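Bring back the cloth napkin

I grew up in a house with a napkin drawer. It stuck in damp weather, it smelled faintly of starch, and it held 23 napkins of no particular family – checks, stripes, a few plain ones my aunt had brought back from Worna. We used them every single night, even for beans on toast, and I've spent most of this year telling anyone who'll listen that we should all do the same!

Paper napkins are such a sad little habit. You buy a pack of 500, feel clever for a week, and then spend months watching them go see-through at the first touch of butter. A good cotton one soaks up a proper spill, stays on your lap and gets softer every year you own it. Mine go in with the towels, so I can't say I've noticed any extra washing. 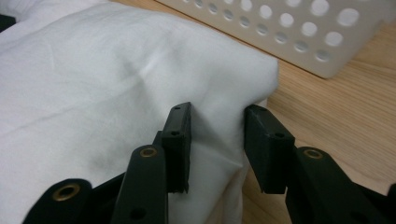 Samer Sayegh

People tell me they'd feel silly laying one out for a weekday supper. I felt silly too, for maybe three evenings. Then my daughter started folding hers into boats (very bad boats, they all sink to one side) and wouldn't come to the table without one. Supper got longer. I have no science for this, but a cloth on your knee seems to say you're staying a while.

And please don't buy a matching set! The best ones I own came from a box at the Drosgate market, 10 for the price of a sandwich, somebody's faded initials in the corner of each. I love wondering who S.M. was and what they had for dinner. Old pillowcases work as well – cut them up, turn the edges over twice and sew them as badly as you like.

There's a café in Semaan that still gives you a cloth one with a plain cheese roll. I go out of my way for that roll, and it isn't even a very good roll. When I asked the owner if it cost her a lot, she shrugged and said her mother would have come back to haunt her if she'd stopped.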